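Print | E-mail
Reading time: 15 minutes

4. Chapter breaks and the change of viewpoint

4.1 What was counted

The Jotcombe collection holds amateur serial novels posted a chapter at a time, most of them with two or more leading characters. We took 50 serials from it and read the first chapters of each, up to a total of 200 chapters. A change of viewpoint was marked wherever the narration moved from what one character could know or feel to what another could. Short remarks by an outside narrator were not marked. Two of us (Niven and Shokri) read every chapter separately and then compared notes. Where we could not agree, Yilma read the passage without seeing our marks, and his reading was used.

We found 298 changes of viewpoint. They fall into two groups. In the first, the change comes at a chapter break or at a line break inside the chapter, so the reader has some warning. In the second, it comes inside running text, sometimes in the middle of a paragraph. Writing guides usually treat the second kind as a fault. We did not start from that position, and the comments left by readers do not fully support it.

Some serials give every chapter to one person and put that person's name at the top. Trivholm is the plainest case. Its chapters pass back and forth between two sisters, and after the opening the author drops the names and trusts the reader to tell them apart by how they talk. Other serials open in one character's head and close in another's, with a meeting between the two somewhere in the middle. The meeting is where unmarked changes tend to gather. Many of these meetings take place outdoors, on streets or at corners, where both characters can come into view at once.

Figure 4. Junction on a residential road, with a black SUV and a small sign on a short post. 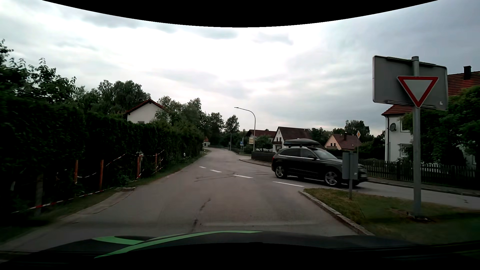
4.2 How readers responded

Comments posted under each chapter were saved along with the text. We kept those that spoke about a character or about being lost, and set aside greetings, requests for the next chapter and exchanges about other serials. Tehrani sorted the rest by whether the reader named the wrong character, asked who was speaking, or said that the chapter was hard to follow.

Confusion of this sort was less common than we had expected. It was found mostly under chapters where two characters of the same sex share a scene and the narration uses pronouns for both. In Zidska, a long serial about a broken engagement and the family business it was meant to save, one dinner chapter changes viewpoint several times without a break. Only the last change drew questions. By that point three women were at the table and "she" could have meant any of them. The earlier changes, between a man and a woman, passed without comment.

Readers were quicker to object when a viewpoint character had been away for a long time. A chapter given to someone last seen in January could bring complaints even where the change was clearly marked, and several commenters said they had gone back to find out who the person was. Serial readers do not have the whole book in hand. They may have read the last chapter weeks before the present one, and a name at the top of the page is of little help if it no longer calls anyone to mind.

We also held interviews with 15 regular commenters, carried out by Pakzad. They were asked to describe a chapter they remembered well and to say whose chapter it was. Most could answer at once. A few gave the name of a character whose viewpoint is never used in that chapter at all, and in each of these cases the character had the most dialogue.
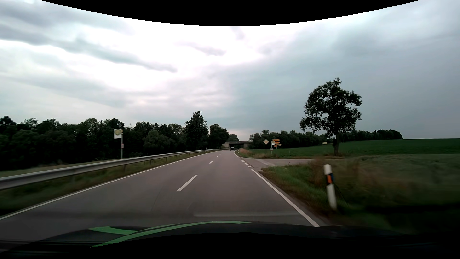

This last point deserves some care, as it bears on how the marks in 4.1 should be read. If a reader takes the person who talks most to be the person whose chapter it is, then viewpoint as we counted it may be a matter for writers more than for readers. One commenter on Zidska said she had never noticed that the father's thoughts were left out. She felt she knew what he thought because he was always telling people. We do not take a small set of interviews as proof, but the same idea turns up often enough in the saved comments to be worth testing.

There is a further limit. The collection keeps only the present version of each chapter. Authors do revise after comments come in, and a note such as "fixed the part at the station" shows that some unmarked changes were probably removed before we read them. Abbasi, a serial with many notes of this kind, was kept in the count, but we do not use it in the comparison of marked and unmarked changes in Section 5. The comments under its early chapters often refer to sentences that are no longer there.

Last updated: May 6, 2026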